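Holst 600 Work Table, White Top

Range: Holst fixed and height-set tables
Maker: Domton
Order code: H600-W
Sold as: flat pack, one carton, one person can lift it with care

Overview

The Holst 600 is a plain white work table for shared rooms, craft rooms, classrooms and light packing work. The top is a single flat panel with no seam, no cable slot and no raised lip. The legs bolt to a steel underframe and carry no load through the panel itself. The table was drawn up as a replacement for the older Jesolano table and uses the same hole spacing underneath, so Jesolano trays, hooks and modesty panels can be fitted without drilling.

This page covers the 600 only. The Holst 460 is a narrower table with a different frame and has its own page. Parts marked 460 will not fit the 600 frame, with the exception of the leveling feet.

Top surface

The top has a matte white finish on the upper face and a gray backing sheet on the lower face. Matte was chosen over gloss after the first production run, when buyers in rooms with ceiling lights reported glare at the far side of the table. Small parts and pale plastics remain easy to pick out on the matte finish at normal sitting and standing distance.

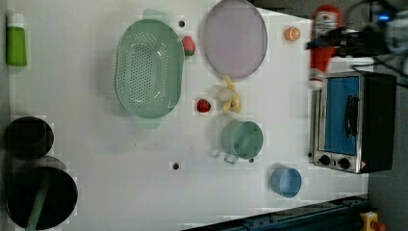 White top, seen from directly above, with toy kitchen items.

The finish resists most household stains if they are wiped up within the hour. Turmeric, beet juice, permanent marker and hair dye will leave a mark if left overnight. Marker can usually be lifted with rubbing alcohol on a soft cloth. Do not use scouring powder, steel wool or melamine sponges. All three polish the surface, and a polished patch cannot be made matte again.

Cutting directly on the top will score it. A cutting mat is advised for any blade work. Score marks do not affect the strength of the panel but they hold dirt and will show gray over time.

Hot items should stand on a trivet. The panel is not rated for contact with pans, glue gun tips or soldering irons.

Frame and legs

The underframe is a welded rectangle of square steel tube, powder coated in light gray. Four corner plates take the legs. Each leg is held by 3 bolts. All bolts take the same hex key, supplied in the carton, taped to the inside of the long frame rail. Check there before reporting it missing.

Each leg ends in a leveling foot with a threaded stem. The feet give enough travel to deal with an uneven floor. They are not meant for setting the working height. If a higher table is needed, order the leg extension set, which adds 40 mm and replaces the lower section of all four legs. Do not extend two legs to make a sloped table. The corner plates are not designed for it and the warranty will not cover the result.

Locking casters are available. They screw into the same thread as the leveling feet. With casters fitted the rated load drops, as shown below.

Specifications

Top width: 600 mm
Top length: two sizes, standard and long
Top finish: matte white
Edge: square with a slight radius
Underframe: welded steel tube, light gray
Legs: four, bolted
Leveling feet: included
Casters: optional
Static load, leveling feet: 40 kg, evenly spread
Static load, casters: see the caster data sheet
Use: indoor, dry rooms

The load figure applies to both lengths. It assumes the load is spread across the top. A single heavy object at mid-length on the long table will cause a visible sag over several months. If this kind of load is planned, add the center rail (order code H600-CR). The rail bolts to the two long members and does not reduce knee room by any useful amount.

Assembly

Two people are recommended for the long table. One person can build the standard size.

Lay the carton flat and open it along the marked side. Leave the top panel face down on its foam sheet. Place the underframe on the panel and line up the corner holes with the threaded inserts. Start all the frame screws by hand before tightening any of them. Fit the legs next, again leaving every bolt loose until all four legs are in place. Tighten the corner bolts in diagonal order.

Turn the table onto its side, then onto its feet. Do not swing it over on two legs. Set the leveling feet with the table in its final position, using a spirit level across the width first and then along the length. Check all bolts again after two weeks of use.

If a frame screw will not start, back it out and check the panel is the right way round. The insert pattern is not symmetrical. One short side has an extra pair of inserts for the modesty panel, and this side must match the frame rail with the part label.

Using several tables together

Holst 600 tables can be placed edge to edge to make a larger surface. The square edge leaves a thin, even gap. Joining plates (order code H600-JP, sold in pairs) clamp two underframes together and hold the tops level. Use one pair for each shared long side. Casters and joining plates should not be used together unless every caster is locked.

The tops are color matched within a production batch. Tables bought years apart may differ slightly in shade. The batch letter is printed on the gray backing sheet near the part label. Quote it when ordering and Domton will match it if stock allows.

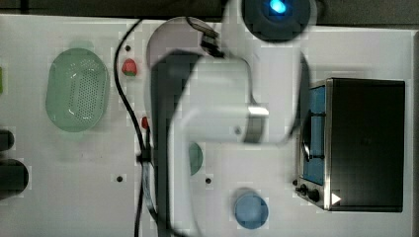 Clamp-on accessories need some care. The panel will accept a screw clamp along any side, provided the clamp has a pad of at least 40 mm across. Smaller pads dent the lower face. Metal jaws should be faced with rubber or cork. Set the clamp on the frame line where possible, as the outer margin of the panel is unsupported and flexes under a side load. The Ustorcombe lamp bracket and the Ustorcombe vise plate have both been checked on this table and are supplied with suitable pads.

Cables can be run under the top with the adhesive clips sold for the Jesolano table. Clean the backing sheet with alcohol before fitting them. Clips fitted straight onto the dusty sheet tend to drop within a few days.

Cleaning

Daily: damp cloth, mild dish soap, dry with a second cloth.
Weekly in shared rooms: wipe the edges and the upper part of each leg.
As needed: rubbing alcohol for ink and glue residue.

Standing water at the edge is the most common cause of panel damage. The edge band is sealed but the underside is not. Dry the edges after each wet clean, and avoid hosing or steam.

Spares and accessories

H600-LF leveling foot, each
H600-LX leg extension set, four pieces
H600-CS caster set, four pieces, all locking
H600-CR center rail, long table only
H600-JP joining plates, pair
H600-BK bolt kit with hex key
H600-TP replacement top panel, state length and batch letter

Replacement tops ship with new frame screws. Do not reuse the old screws, which carry a thread lock that works once.

Delivery and returns

Standard length tables ship from stock. Long tables are made to order and cannot be returned unless faulty. Inspect the panel before assembly. Corner damage must be reported with the carton kept, including the foam corner blocks. A panel that has been screwed to a frame is treated as accepted.

Warranty covers the frame, legs and welds. The top surface is covered for peeling and edge band failure. Scratches, stains, heat marks and dents from clamps are excluded.

Page revised 4 August 2018. Load figures replace those in the earlier printed sheet.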